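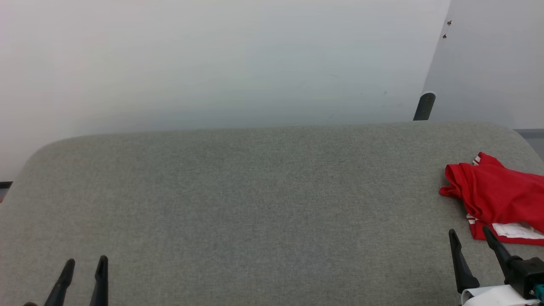 Why is a work surface for folding and sorting cloth covered in gray fabric?

Cloth grips cloth, so a towel or shirt laid on a covered table stays where it is put while the other side is brought over. A bare, slick top lets light fabric slide. Medium gray is used because both white and dark textiles can be seen against it.

## Unit 3: The covered worktable

Handout for Textile Care, Homton evening course. Notes by Talha Mughal. Bring this to the practical along with the Unit 2 sheet on fibers.

### 3.1 What the cover does

A table cover has to hold the fabric still and show its edges clearly. It also softens the corners of the table, which matters more than people expect. Knit fabric catches on a sharp wood or metal edge, and a snag in a sweater is hard to repair.

Felt-like covers are the most common choice in small workrooms. Canvas wears longer but feels slick once it has been washed many times. Terry cloth grips too hard for folding, and it sheds. Vinyl is fine for spotting and wet work, and should be left off a folding table.

A rounded corner takes a cover better than a square one. The fabric can be eased around the curve in small tucks under the top, with no bulk showing. On a square corner you have to fold the fabric like the end of a bed sheet, and the fold leaves a lump.

### 3.2 Measuring and fitting

Our practice cover is cut for a top 64 inches long. The cut piece is 70 inches, so there are 3 inches to turn under at each end. Use the same allowance front and back.

1. Vacuum the tabletop and wipe it down. Let it dry fully.
2. Lay the cover with the grain running along the long side.
3. Smooth from the center out with the flat of the hand.
4. Fasten the middle of each long side first, then the middle of each short side.
5. Work toward the corners and do those last.
6. Run your palm over the whole top. Any ridge you can feel will print through onto a pressed garment.

Do not pull the fabric as tight as it will go. Overstretched felt thins out near the edges and goes shiny there in a few months. It should lie flat and spring back when you press it with a finger.

### 3.3 Where the table stands

Put the table near a plain, light wall if you have one. Light coming back off the wall falls across the surface and shows creases that overhead light hides. Patterned wallpaper or shelving behind the table makes it harder to judge whether an edge is straight.

Leave enough room to walk along the front and at least one end. A table pushed tight into a corner is fine for folding small items, but sheets need two people or a clear end.

### 3.4 Working order

Keep the center of the surface for the piece you are working on. Waiting pieces go to one side, finished pieces to the other, and it does not matter which side you pick as long as you stay with it through the whole load.
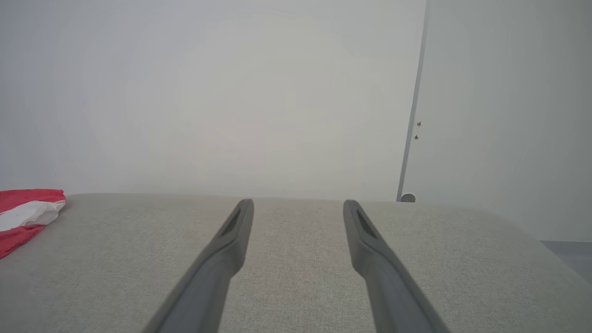
Pieces that mix red and white need separate handling until you know the dye is fast. Dampen a hidden seam, press it with a white cloth, and look for color on the cloth. If any comes off, do not stack the piece with whites, even dry. Note the result on the load card before going on.

To fold a bundled piece, find two neighboring corners and lift it by them. Let it hang for a moment, then lay it down from the far edge toward you. Straighten the sides before making the first fold. If the piece is badly twisted, open it flat and start over.

### 3.5 Cleaning the cover

Lint is removed at the end of every session. Brush in one direction only, with the nap. A damp rubber glove picks up hair that the brush leaves behind. Sticky rollers work, but some leave a residue that later collects dirt, so test them on the underside.

For spots, use cool water and a little mild soap, and blot. Felt with wool in it will shrink in hot water. Synthetic felt can be sponged more freely but may melt under an iron, so if the table is also used for pressing, put a cotton pressing pad over it first.

Replace the cover when the texture is worn smooth in the middle, or when you can see the weave opening up at the corners.

### For the practical

Work in pairs. Each pair fits one cover, folds one mixed load, and cleans the surface afterward. Write down the size of your top, the allowance you used, and anything you had to redo. Fabric samples are in the drawer marked Salgado. Return them flat.

Reading for next time: the section on pressing cloths, up to the table of iron settings.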